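Tiltbridge Depot Transport Users' Group
Minutes of the April meeting, held in the depot canteen, Wednesday, 6.30pm

Chair: Viorica Mladenović
Apologies were received from the parish clerk and from one of the two school run drivers.

1. Minutes of the last meeting

Agreed, with one correction. Under item 4 the second minibus was recorded as off the road for brakes. It was off the road for a wheel bearing. The brakes had been done the month before.

2. Matters arising

The spare key for the fuel store has been found and is back on its hook. The tyre supplier has agreed to collect the old casings but has not given a date. Chair to ring again.

The notice about reversing alarms before 7am has gone up at both gates. One further complaint has come in from Mill Lane and has been answered.

3. Vans

The lease on the two Ivanov vans ends in the summer. The group looked at three choices: extend for a year on the same terms, hand them back and hire by the day, or take one on a longer lease and share it between the meals round and the library run.

Mileage for the older van since the last service is 1892. The newer one has done 1318 over the same period. Several drivers said the newer van is left standing on most afternoons and that the meals round could finish in it by two o'clock if loading started earlier.

It was pointed out that the older van has a tail lift and the newer one does not. Fitting one would need the lease company's permission in writing. A quote from last year is now out of date.

Agreed: ask for a price to extend the older van only, and a separate price for a tail lift. No decision on the newer van until both are in.

4. Booking system

The Zoline booking system was down for one morning. Drivers worked from the paper sheets and all passengers were collected, although two were late for the clinic. The firm has said the fault was at their end and has taken a day off the bill.

There was a longer discussion about whether to keep Zoline or try Anow, which the neighbouring scheme uses. Points made in favour of a change were that drivers can see cancellations on the phone straight away, and that the monthly cost is lower. Against — everyone would need to be shown a new system over the summer, when cover is already thin.

The number of single journeys booked in the quarter was 767. The chair asked that future reports split these between clinic, shopping and social trips, as the grant form now asks for it.

Agreed: stay with Zoline until the autumn and ask the neighbouring scheme if two of our drivers can sit in for a morning.

5. Fares

The minimum fare has not changed for three years. A rise of 60 pence was proposed and seconded. One member was against it for passengers going to dialysis, who travel several times a week. After discussion the proposal was changed so that regular clinic passengers stay on the present fare.

Carried, with one vote against. New fare cards to be printed before the change comes in.

6. Yard

The drain by the wash bay is slow again. It was rodded in the winter and needs a proper look. The lines marking the minibus bays have worn away and private cars are being left across them. Agreed to repaint the lines ourselves on a dry weekend and to buy the paint out of the yard money.

The speed bump near the office has lifted at one end. Drivers to keep to the left of it for now — a cone has been put out.

7. Canteen

Early shift drivers asked for the canteen to be open from 5.45am. Agreed, as long as the last person out locks the inner door. Everyone is to wash up their own plates and mugs before going out on a run.

Canteen crockery
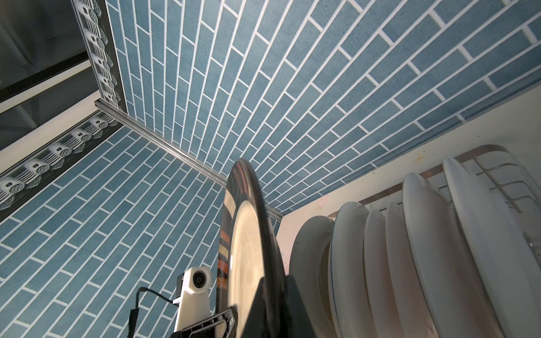
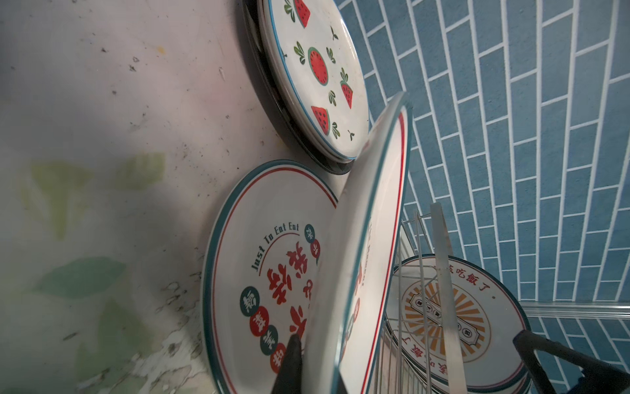
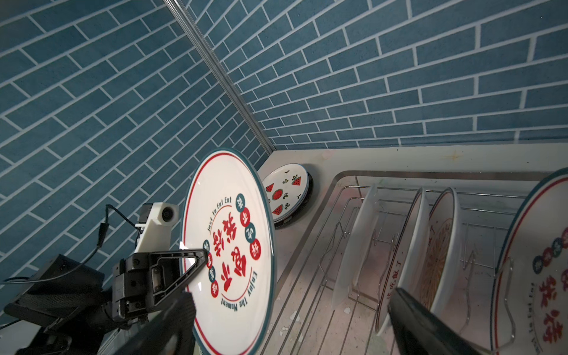
8. Training

Two drivers are due their minibus refresher. The course in town is full, so they will be booked on the next one. Until then they may drive the vans but not the minibuses. The rota has been changed to suit.

First aid certificates are to be checked against the list in the office. Anyone who has renewed should bring in a copy.

9. Any other business

A passenger has written to thank the driver who went back for her walking frame. The letter has been pinned up in the office.

It was asked if hi-vis jackets could be ordered in larger sizes. Sizes to be given to the chair by the end of the month.

The meeting closed at 8.10pm. Date of the next meeting to be put on the board.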